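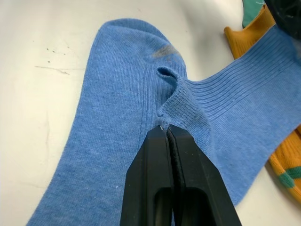

Cutside Books will publish *The Laundry at Prastbridge*, the third picture book in the Kekana stories, on 15/12/2025. In this one Kekana goes looking for the owner of a single lost sock, light blue with a ribbed leg and a smudge near the toe, much like the one on the white tabletop. The search takes her through every house on the street and down to the canal - a part of town readers haven't seen before.
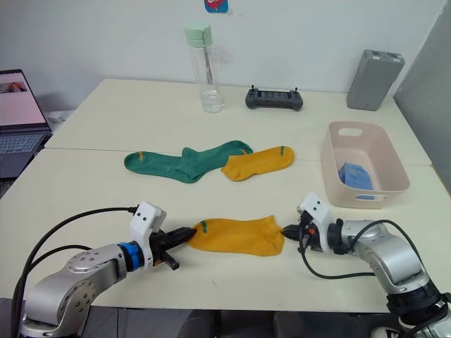
*Photo: Cutside Books*

The hardcover is for ages three to six. A first printing of 2,015 copies goes on sale in stores, and 284 signed copies can be ordered from the Cutside website. The second book, *Kekana and the Stokiso*, came out last November and is now in paperback.

Review copies are available on request from the Cutside press office.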